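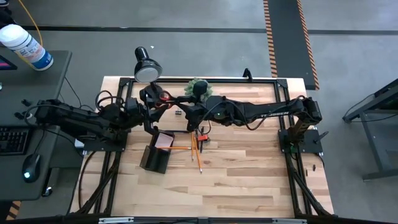

Kallio Hard Wax Oil for Wooden Worktops

Clear satin finish – for tables, benches and kitchen counters

Kallio is a hard wax oil for interior wood that is used every day. It goes into the wood and leaves a thin protective layer on the surface, so you still feel the grain under your hand. We make it in our workshop in Susgate and sell it in two sizes, the small tin and the large can. Both have the same content.

The oil is suitable for beech, oak, birch, maple, ash and most other hardwoods. It can also be used on pine, but pine drinks more oil and usually needs one extra coat. On butcher-block tops with planks of different shades, the differences become a little stronger after oiling. If you wish to keep the wood as pale as possible, please choose Kallio Pale, which has a small amount of white pigment.

Before you start

The wood must be clean, dry and free from old varnish. Wax oil can not go through varnish. Sand first with 100 grit and then with a finer paper, always along the grain, and remove the dust with a vacuum cleaner and a dry cloth. Do not use a wet cloth just before oiling.

Please test the oil on the underside of the top. Every piece of wood takes the color in its own way and we can not exchange an opened can.

How to apply

Stir the can well, down to the bottom. Do not shake it.
Put on a thin coat with a short brush or a cotton cloth. Work on one section at a time.
Wait 11 minutes, then wipe away all the oil which is still on the surface. Shiny spots mean there is too much oil left.
Let it dry overnight with an open window.
Rub lightly with a fine white pad and put on the second coat in the same way.

The end grain at the short sides of the top takes much more oil than the face. Give it oil again while the first coat is still wet, until it stops drinking. Also treat the underside with at least one coat. A top that is oiled only on one side can bend with the seasons, and this is the most common complaint we receive from customers who built their own table.

Drying and first use

You can put light things on the table the day after the last coat. Full hardness comes later, and in this time please do not leave water, wet cups or rubber feet on the surface. Rubber can leave dark marks also on an older finish – we recommend felt or cork under heavy objects.

Care

Clean with a damp cloth and a little mild soap. Kirelix wood soap is made for this oil, but other soaps without ammonia will also do. When the surface looks dry or feels rough, put on a very thin coat and polish it with a cloth. You do not need to sand the whole table for this. A single scratch or ring can be sanded and oiled alone.

Safety

Cloths with oil can catch fire by themselves. Put used cloths in water or in a closed metal box, and never leave them in a pile. Keep the can away from children and do not pour leftovers into the sink.

Storage

Close the lid well and store the can between 5 and 25 °C. If there is a skin on the oil, take it off in one piece and pour the rest through a fine sieve.

Orders

Orders are sent from our warehouse in Turnulholm. The large can of Kallio Pale is sold out at the moment and will be back in May. The small tin is available in both versions. Sanding paper, white pads and brushes are found under Accessories.

Page updated Fri 19 April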